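Forum Cellules & Préhension > Bonnes pratiques > Sachets souples : critère « prise valide » et limites de force

dede_tt
Bonjour à tous. On réécrit la consigne interne pour la manip de sachets zip (cellule Nartey, tri et reconditionnement). Aujourd'hui chacun annote comme il veut et les épisodes sont inexploitables. Ma proposition, version courte :
- prise sur le bord rigide uniquement, jamais sur le film
- pas de contact avec le contenu
- effort plafonné en fermeture, arrêt si dépassement
- un épisode douteux est étiqueté douteux, pas supprimé
Vos avis ? Surtout sur le premier point, on s'est déja engueulés dessus à l'atelier.

somport64
+1 pour le bord rigide. Le film glisse, ou il s'étire et on ne voit rien venir. Chez nous c'est écrit noir sur blanc depuis juillet.

Dela A.
Pas d'accord avec « uniquement ». Sachet posé à plat, zip fermé, contenu épais : le bord est parfois collé à la table, pas accessible. Si la règle interdit le film, l'opérateur triche et coche « bord » quand même. Déjà vu.

dede_tt
Ok mais alors il faut définir « bord ». La bande du zip ? la soudure latérale ?

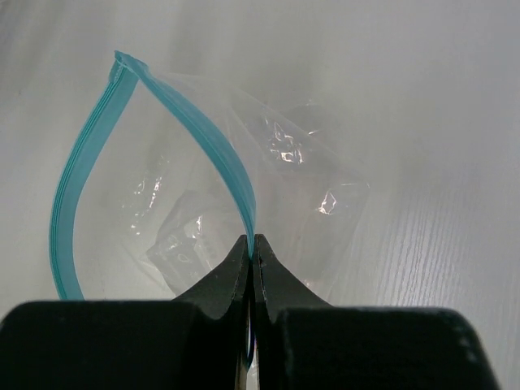
yaa_dankwa
Pour la définition du bord je serais stricte. Bord = bande du zip, point. La soudure latérale c'est une autre catégorie, autre effort, autre risque de déchirure. Sur un sachet ouvert il y a deux bandes, donc l'annotation doit dire laquelle est tenue : ici c'est la droite, pincée entre les pointes des doigts, la gauche est libre et part en grande courbe. Si on note juste « zip saisi » on perd l'info, et pour ouvrir ou refermer c'est justement celle qui compte. Et je parle de la bande vue depuis la caméra poignet, sinon gauche/droite ne veut rien dire.

somport64
Gauche/droite vue caméra = piège. Dès que le poignet tourne ça s'inverse en plein épisode. Mieux : « bande tenue / bande libre », et on garde l'orientation à part.

yaa_dankwa
Vrai. J'adopte tenue/libre.

Dela A.
Et la transparence ? Film clair sur plan clair, contenu emballé dans du plastique transparent lui aussi... le bord droit du sachet, bon courage pour le tracer. Le zip turquoise se voit bien, le reste non. Je propose qu'on n'exige PAS le contour complet. Sinon on invente.

dede_tt
Donc « contour partiel admis, zip obligatoire » ?

Dela A.
Voila. Et pareil pour le contenu : si l'étiquette est illisible à travers le film on écrit illisible, on ne devine pas. Là l'article grisâtre, je ne me risquerais pas à le nommer.

akua_ach
J'arrive avec la question qui fâche : le plafond d'effort. Quelle valeur ? Parce que « plafonné » sans chiffre, en audit ça ne passe pas.

dede_tt
Pas encore de chiffre commun. Sur Clendeo ils sont à 2 N en approche, nous plus haut.

akua_ach
2 N pour tenir un zip c'est rien, ça lâche à la moindre traction. Faut distinguer approche et maintien, sinon les gens désactivent le seuil. Et noter la valeur dans chaque épisode, pas dans un pdf que personne n'ouvre.

somport64
On a repris l'historique Herero, 1230 épisodes, dont 124 sans aucun effort enregistré. Inutilisables pour régler quoi que ce soit. Donc oui à la valeur par épisode, obligatoire.

Dela A.
Obligatoire ok mais automatique alors. Saisie à la main = champ vide ou copié-collé.

dede_tt
Je reprends tout ça. Version 2 de la consigne :
- bande tenue / bande libre, à préciser dès que le sachet est ouvert
- prise sur film autorisée si zip inaccessible, avec motif
- contour partiel admis, zip obligatoire
- contenu illisible = illisible
- seuils approche et maintien séparés, enregistrés automatiquement
Nhyira Agbenyega relit avant diffusion.

yaa_dankwa
« avec motif » : liste fermée stp, pas de champ libre. Sinon on va lire des romans.

Dela A.
Toujours contre la liste fermée mais bon. Mettez au moins un « autre ».

akua_ach
Les seuils, je fais un essai sur 100 prises et je poste les courbes dans ce fil.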